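자주 묻는 질문 | Lobo 선물 카탈로그와 할인 코드 이용 안내

안녕하세요, 로보(Lobo) 고객지원 담당 누완 파키르(Nuwan Fakir)입니다. 카탈로그를 받아 보시고 전화나 메일로 물어봐 주시는 내용을 한자리에 모아 보았어요. 제가 말이 좀 긴 편이라 답변도 길어졌는데, 차 한 잔 곁에 두고 필요한 부분만 골라 읽으셔도 괜찮습니다. 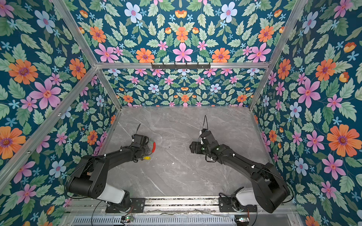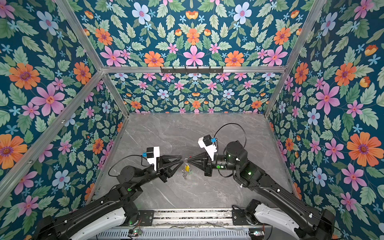
마지막 업데이트: 2025년 4월 25일

카탈로그와 회원 가입

카탈로그는 무료인가요?
네, 무료입니다. 배송비도 저희가 부담해요. 홈페이지 맨 아래 '카탈로그 신청'을 누르고 받으실 분 성함과 주소만 적어 주시면 됩니다. 봄·여름호와 가을·겨울호, 이렇게 1년에 두 번 나오고요, 한 번 신청해 두시면 다음 호부터는 따로 말씀하지 않으셔도 보내 드립니다. 이사를 하셨다면 꼭 주소를 고쳐 주세요. 새로 이사 오신 분이 반갑게 읽고 주문까지 하신 적도 있어서 저희야 고마웠지만, 원래 기다리시던 분은 많이 서운해하셨거든요.

종이 카탈로그 말고 화면으로 볼 수도 있나요?
그럼요! 홈페이지의 '넘겨 보기' 메뉴에 종이 카탈로그와 똑같은 52쪽이 올라가 있습니다. 품절된 상품에는 표시가 붙으니까 재고를 확인하기에는 화면 쪽이 편하실 거예요. 다만 저희 어머니처럼 종이에 동그라미를 쳐 가며 고르셔야 마음이 놓이는 분들도 계시니, 종이 카탈로그도 계속 만들 생각입니다.

회원 가입을 꼭 해야 주문할 수 있나요?
안 하셔도 됩니다. 비회원 주문도 똑같이 정성껏 싸서 보내 드려요. 회원이 되시면 예전에 보내신 주소가 저장되어 명절마다 친척분들 주소를 다시 치지 않으셔도 되고, 피스티스(Pistis) 적립금도 쌓입니다. 피스티스는 저희 단골 제도의 이름인데 적립금에 대해서는 조금 뒤에 다시 말씀드릴게요.

할인 코드

할인 코드는 어디에 입력하나요?
가장 많이 받는 질문입니다. 장바구니 화면이 아니라 그다음 결제 화면에 입력란이 있어요. 주문 금액 바로 아래에 '할인 코드'라고 적힌 칸이 보이실 텐데, 거기에 코드를 넣고 꼭 '적용' 단추를 눌러 주세요. 코드만 적고 곧장 결제하시면 할인이 들어가지 않습니다. 혹시 그렇게 결제하셨더라도 너무 속상해하지 마시고 출고 전에 연락 주시면, 주문을 취소했다가 할인된 금액으로 다시 잡아 드릴게요.

카탈로그 뒷표지의 코드가 안 먹혀요.
하나씩 살펴볼까요. 먼저 지난 호 카탈로그가 아닌지 봐 주세요. 코드는 호마다 바뀌고, 다음 호가 나오면 예전 코드는 쓰실 수 없습니다. 그다음으로는 글자예요. 숫자 0과 영문 O를 헷갈리시는 경우가 정말 많고, 메일에서 복사해 붙이실 때 뒤에 빈칸이 하나 딸려 오기도 합니다. 그래도 안 되면 코드를 그대로 적어서 메일로 보내 주세요. 저희 쪽 실수였던 적도 있습니다. 지난 1월에는 인쇄소에 코드를 잘못 넘겨서 며칠을 사과 전화로 보냈답니다.

코드를 두 개 같이 쓸 수 있나요?
아쉽지만 주문 한 건에 코드는 하나만 들어갑니다. 두 개를 가지고 계시면 할인 폭이 큰 쪽을 쓰시고, 남은 코드는 기한 안에 다음 주문에 쓰세요. 대신 피스티스 적립금은 할인 코드와 함께 쓰실 수 있어요.

이미 할인 중인 상품에도 적용되나요?
대부분은 됩니다. 상품 이름 옆에 '코드 제외'라고 적힌 것만 빼고요. 플로모프(Flomov) 차 선물 세트가 대표적인데, 이 세트는 처음부터 여유 없이 값을 매겨 두어서 더 깎아 드리기가 어렵습니다. 상품권을 사실 때에도 코드를 쓸 수 없으니 참고해 주세요.

친구에게 제 코드를 줘도 되나요?
카탈로그에 인쇄된 코드는 얼마든지 나눠 쓰셔도 좋습니다. 저희도 은근히 바라는 일이에요. 반면 생일 축하 메일에 담긴 코드는 계정에 묶여 있어서 다른 분이 입력하시면 오류가 납니다.

적립금은 언제부터 쓸 수 있나요?
상품이 도착하고 나서 반품 기간이 지나면 바로 쓰실 수 있습니다. 유효 기간은 쌓인 날부터 1년이고, 사라지기 전에 메일로 미리 알려 드려요. 메일이 스팸함으로 들어가는 일이 잦으니 저희 주소를 연락처에 넣어 두시면 좋겠습니다.

선물 보내기

여러 집에 한꺼번에 보낼 수 있나요?
네, 한 번 주문하실 때 최대 11곳까지 받는 주소를 나눠 적으실 수 있습니다. 집집마다 상품도 다르게, 카드 문구도 다르게 하실 수 있고요. 그보다 많이 보내실 때는 홈페이지에서 주소록 양식을 내려받아 메일로 보내 주세요. 제가 직접 열어 보고 우편번호가 빠진 곳은 없는지 살핀 다음에 주문을 넣어 드립니다. 할인 코드는 여러 주소로 나눠 보내셔도 주문 전체에 한 번에 적용돼요.

받는 사람이 가격을 알게 되나요?
모르십니다. 선물 주문으로 표시해 주시면 상자 안에 금액이 적힌 종이를 넣지 않고, 영수증은 주문하신 분 메일로만 보내 드려요. 결제 화면의 '선물이에요' 칸에 꼭 표시해 주세요. 이 칸을 깜빡하시면 포장하는 쪽에서는 선물인지 알 길이 없어서 보통 주문처럼 명세서가 들어갑니다.

카드는 몇 글자까지 쓸 수 있나요?
띄어쓰기를 넣어 120자입니다. 모자란다고 하시는 분이 꽤 계신데, 그 마음 저도 잘 알지요. 긴 편지를 쓰고 싶으시면 메일로 보내 주세요. 편지지에 인쇄해서 봉투에 넣어 드리고 돈은 따로 받지 않습니다.

원하는 날짜에 도착하게 할 수 있나요?
결제 화면에서 희망일을 고르실 수 있습니다. 생신이나 기념일이라면 하루 이틀 앞당겨 잡으시기를 권해 드려요. 명절 직전에는 택배사 물량이 몰려서 날짜를 약속드리기가 어렵고, 섬 지역은 배편에 따라 더 걸리기도 합니다.

배송, 교환과 환불

상품은 어디에서 출발하나요?
모두 모스트데일(Mostdale) 물류센터에서 나갑니다. 오전에 들어온 주문은 보통 그날 오후에 출고되고, 출고가 되면 송장 번호를 문자로 보내 드려요. 과일처럼 금방 상하는 상품은 주말에 창고에 묶이지 않도록 출고일을 따로 조정하니, 문자가 조금 늦더라도 기다려 주시면 고맙겠습니다.

과일이 상해서 왔어요.
정말 죄송합니다. 귀한 분께 보내신 선물이면 더 민망하셨을 텐데요. 받으신 날부터 이틀 안에 사진을 찍어 보내 주시면 새 상품을 보내 드리거나 환불해 드립니다. 상한 과일을 되돌려 보내실 필요는 없어요. 몇 알만 상했을 때는 그만큼 적립금으로 돌려받으실 수도 있으니 편하신 쪽으로 말씀해 주세요.

할인 코드를 쓴 주문을 취소하면 코드는 어떻게 되나요?
출고 전에 전부 취소하시면 코드가 되살아나서 다시 쓰실 수 있습니다. 일부만 취소하시면 코드는 남은 상품에 그대로 적용되는데, 남은 금액이 코드의 최소 주문 금액보다 적어지면 할인이 빠지게 됩니다. 이 계산이 좀 복잡하지요. 취소 단추를 누르시기 전에 전화를 주시면 얼마가 환불되는지 미리 알려 드릴게요.

마음이 바뀌었는데 반품해도 되나요?
차, 잼, 과자처럼 오래 두고 드시는 상품은 뜯지 않으셨다면 받으신 날부터 7일 안에 반품하실 수 있고, 왕복 배송비는 고객님께서 부담해 주셔야 합니다. 신선 과일은 다시 팔 수가 없어서 단순 변심으로는 반품을 받지 못하는 점 너그럽게 이해해 주세요.

그 밖의 문의

여기에 없는 내용은 홈페이지의 '문의하기'에 남겨 주세요. 주문 번호를 함께 적어 주시면 훨씬 빨리 찾아볼 수 있습니다. 번호를 모르실 때는 주문하신 분 성함과 전화번호 뒷자리만 알려 주셔도 돼요. 점심시간에는 전화 연결이 잘 안 될 수 있으니 음성 메시지를 남겨 주시면 오후에 제가 다시 전화드리겠습니다.

누완 파키르 드림
Lobo 고객지원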